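Home Explore Notifications Lists Log in

Mansa Addo
Dec 22, 2024

1/ Finished comparing two parallel grippers on cabinet doors. Same arm, same wrist camera, same controller. Only the fingers and the drive changed. Notes follow, mostly for people who have to pick one this winter.

2/ Gripper A is the Skondemetti. Gripper B is the Kristiansen. Both were bought at list price and neither company knows I'm writing this. I have no stake in either.

3/ The task: approach a bar handle from the front, close on it, pull the door to a set angle, let go, back off. Simple to write down. Most of the trouble is in the first ten centimeters of pull, where the door wants to swing on an arc and the arm would prefer a straight line.

4/ Protocol was 200 pulls per gripper. Svitlana Sirko reset the doors and kept the log so I couldn't be generous with the borderline ones. A pull counted as failed if the fingers slipped off, if the arm hit its force limit, or if the door stopped short of the target angle.

5/ Result: the Kristiansen failed 9 times. The Skondemetti failed 2. I'd been leaning toward the Kristiansen before we started, on stiffness alone, so that was a useful correction.

6/ All the Kristiansen failures were slips. The fingers close hard and hold their line, so when the handle rotates relative to the pads there's nowhere for the error to go. The contact patch shrinks to an edge and the edge walks down the bar.

7/ The Skondemetti has some play in the finger linkage. On paper this is a defect. On a bar handle it lets the pad stay flat for a few more degrees, and a few degrees is most of what you need.

8/ Both Skondemetti failures were force limit trips, early in the run, before I had tuned the wrist compliance. I left them in. Taking them out after the fact is how people end up with perfect gripper reviews.

9/ On approach. We come in with the fingers either side of the vertical bar and center on it with the wrist camera before closing. Brushed steel is annoying for this. The highlights along the handle shift as the arm moves and the detector likes to lock onto the highlight edge instead of the metal edge.

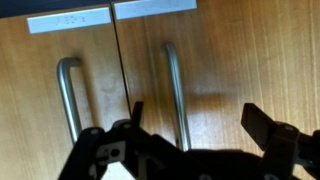 Lining up on the right-hand pull before closing. Wood-grain doors, brushed steel bars, glare patch to the right of the handle.

10/ Glare on the door is a second problem. A bright patch beside the handle pulls the auto exposure down and the dark parts of the gripper merge into one blob. Fixed exposure solved most of it. I should have done that in November and saved myself a week.

11/ Two similar handles side by side also means the detector needs to be told which one you want. Ours picked the wrong door often enough that Kyrylo Levchenko added a check on which side of the door seam the candidate handle falls. Crude, but the seam is a strong line and easy to find.

12/ Cameras. We ran the small Ikport at the wrist for everything. Field of view is wide enough to keep the fingertips and the target visible together, which I now consider a hard requirement. The narrower lens we tried first lost the handle right when it mattered.

13/ Downside of the wide view: the gripper body eats the bottom of every picture and it's out of focus. Mask it. If you don't, the feature tracker will happily report that the world is standing still because half its points are on your own hardware.

14/ Controller. Fallberg, stock firmware. Impedance mode is fine once the gains are sane. The default gains are not. Start low on the pull axis and keep the lateral axes soft - the door will tell you where the arc is if you let it.

15/ Cycle time. The Kristiansen closes faster. Over a full pull the difference disappears into the approach, so I stopped recording it.

16/ Wear. The script's cycle counter reads 1873 for the Skondemetti, counting dry closes during setup. The pads show polish along the contact line and no tearing. The Kristiansen has fewer cycles on it, so I won't compare.

17/ Things I did not test: round knobs, recessed pulls, doors with a strong magnetic catch, anything heavier than a cabinet door. If your handles are not bars, most of this thread won't transfer.

18/ I'm keeping the Skondemetti on the arm. The Kristiansen goes to the bench for insertion work, where stiffness is what you pay for. Log format and gains on request.

Comments

Aled Gough
Did you try softer pads on the Kristiansen? We had the same edge walking and a thicker pad fixed half of it.

Mansa Addo
Not yet. Stock pads on both for this run. It's next on the list.

Roksolana Zinchenko
Could you post the lateral stiffness values? Our Fallberg chatters as soon as the door starts to move.

Kyrylo Levchenko
The seam check breaks if the doors are slightly open, by the way. Don't copy it without a closed-door test first.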